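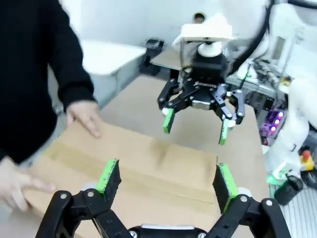 Ada Tedesco wrote to us in February that she had put off moving her mother's dishes for a whole winter, and what finally got her going was a stack of our Dudham cartons leaning flat against the hallway wall. We do love a letter like that!

The Dudham is our everyday moving and storage carton, plain tan corrugated board that ships flat and folds up on any good-sized table. It comes in bundles of 16, and the Skutow warehouse keeps plenty on hand (order before noon and it usually leaves the same afternoon). Run one long strip of wide brown tape along the seam where the flaps meet, press it down well with your palm, and then do the bottom the same way, maybe twice if you're packing books.
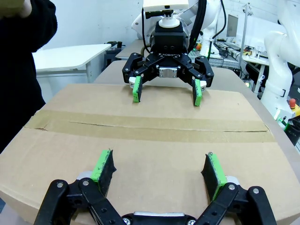 Does the tape come with the bundle?
Tape is sold separately, and one roll of our Drerkard brown will close some 30 cartons.

If you'd like to divide up the inside for glasses or jars, spare board cuts nicely with a sharp utility knife. Go slowly around the curves.
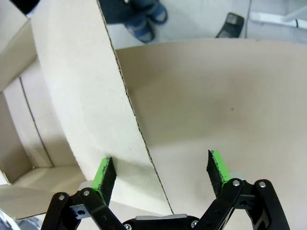 Cut edge of corrugated board, fluting exposed.

Item 1720, Dudham carton, flat, bundle of 16.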